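September 27, 2024
By Thenmozhi Rodrigues

I went into Moya expecting to hate it, mostly because my cousin Radwa Hajji had told me it was the funniest horror movie she'd seen in years, and Radwa laughs at dental commercials. It's a zombie picture set in a ferry terminal. Two hours long! Two!
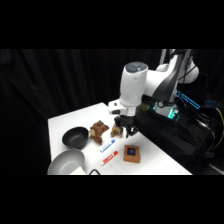
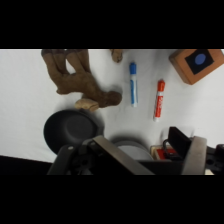
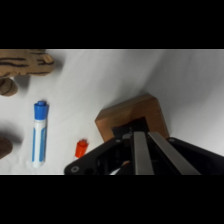
A brown plush toy, up close and from farther off.

The part where I changed my mind

So the first stretch drags. There's a ticket clerk, there's a storm, there's a lot of people sighing at vending machines. Then Gladys Shemweta walks in as the night supervisor and the whole thing wakes up. She has this flat, tired way of telling the undead to get back in line, and the guy behind me was wheezing.

I saw it at the Umari, which has 44 seats and a popcorn machine that goes off during the quiet bits. Didn't matter. When the ferry horn finally sounds - if you've seen it, you know - people clapped.

Do I buy the ending? Not really. Director Radek Ševčík clearly had a sequel in mind, and the last ten minutes are mostly people staring at the water. I'd have stopped it at the car deck. Radwa says I'm wrong and has texted me a very long explanation, which I'm saving for October when the second showing comes around and we can argue in person.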